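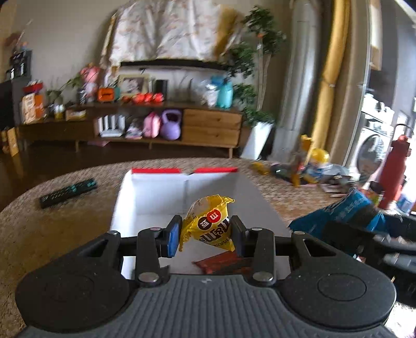 M&M's packet held in the gripper.

ANDEO CHAMBER CHOIR
Minutes of the artistic planning meeting, September

Present: Emiko Kudo (chair), Rosario Colombo (musical director), Gholamreza Nazari (accompanist), Kanako Nishimura (librarian, minutes)
Apologies: Wyn Prosser
Meeting opened at 7:05 p.m.

1. Previous minutes
Accepted with one correction. Under item 4, "second altos" should read "second sopranos."

2. Matters arising
Piano at the rehearsal hall has been tuned to A=440. G. Nazari reports that the una corda pedal still sticks. The technician will return before the next sectional.
The recording license for the spring concert is still outstanding. K. Nishimura to write again.

3. Winter program
R. Colombo circulated a draft running order of 13 pieces. Total music time is nearly 70 minutes without applause or stage moves. The meeting thought this too long for the first half in particular. Agreed to drop one of the two double-choir motets and to move the folk song set after the interval.
The Hayashi commission stays as the closing item. The full score has arrived but the keyboard reduction has not. G. Nazari can work from the full score until the end of the month. Divisi in the tenor line at letter F needs four voices per part, and the section can cover this only if one baritone moves up. R. Colombo will speak to the section before the next rehearsal.
Pitch: the unaccompanied set was sinking by close to a semitone in run-through. Options discussed were a change of key for the second piece (up a half step) or a reference chord between items. Reference chord to be tried first.

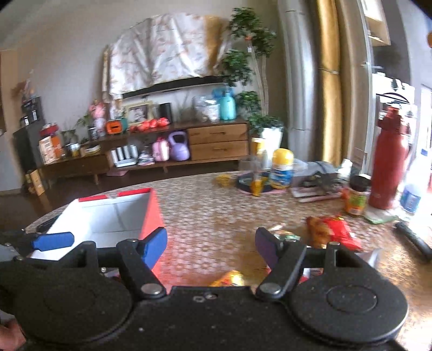 Table with honeycomb-pattern cloth and open red box.

4. Seating and risers
Current formation is sections in blocks, basses behind sopranos. R. Colombo wishes to test mixed quartets for the motet only. E. Kudo noted that newer members rely on standing next to their own part. Mixed formation to be tried for 20 minutes at the next two rehearsals and reviewed after that.
The riser hire quote from Prernent covers three steps with no back rail. A rail is required by the venue for the top step. Quote to be revised.

5. Auditions
Two vacancies, both in the bass section. Format unchanged: one prepared piece, scales, sight-reading, and a short passage sung one to a part with current members. The sight-reading test is to be replaced — the present one has been in use for several seasons and is widely known. W. Prosser had sent a new eight-bar example by email. Adopted, with the tempo marking removed.

6. Library
40 copies of the motet collection were issued and not all are back. K. Nishimura asks that members return them in the numbered folders. Pencil markings only. The Flastico folders ordered last season split along the spine and will not be reordered.

7. Any other business
G. Nazari asked that warm-ups begin at the stated time whether or not all sections are present. Agreed.
Concert dress: no change.

Actions
R. Colombo — revised running order; tenor divisi
K. Nishimura — recording license; folder recall
E. Kudo — riser quote with rail
G. Nazari — piano technician

Meeting closed at 8:50 p.m.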